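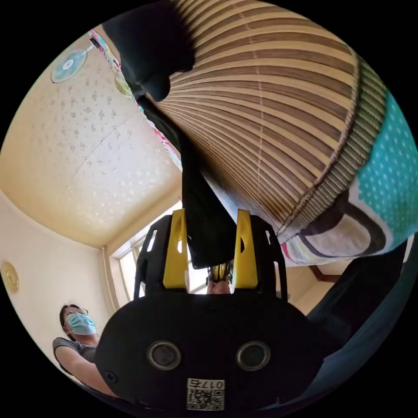
Hand-held gripper kit: hire trial report
Evie Hulme, Rafail Sarantis and Jade Gagnon
August 2026

1. Purpose

Our project was to decide whether the Cladesico hire kit is worth the money for a student group that wants to record household tasks for robot training. Cladesico quoted us $2,805 for the term. Buying the same kit outright costs $3,948. Our supervisor, Nyokabi Makori, asked us to look at cloth handling first, as that was where last year's group had trouble.

2. What we did

We had two kits on loan from June. Each person picked up, moved and hung clothes and other soft items in an ordinary furnished room, and we logged 96 recordings. Chelsea Hartley checked the files and marked the ones she couldn't use.

3. Findings

The fingers hold bunched fabric well. Thin cloth lying flat is harder, and we got better at it by pushing a fold up first. Lifting overhead got tiring for the smaller members of the group — we swapped after each set. The setup guide skips the step for pairing the second kit, and Rafail had to email support. They answered the next morning.

Files copied over without errors, but the transfer software is slow and has no progress bar.

4. Recommendation

Hire for one more term before buying. The difference in price is small, but hire includes repairs and we don't yet know how the fingers wear.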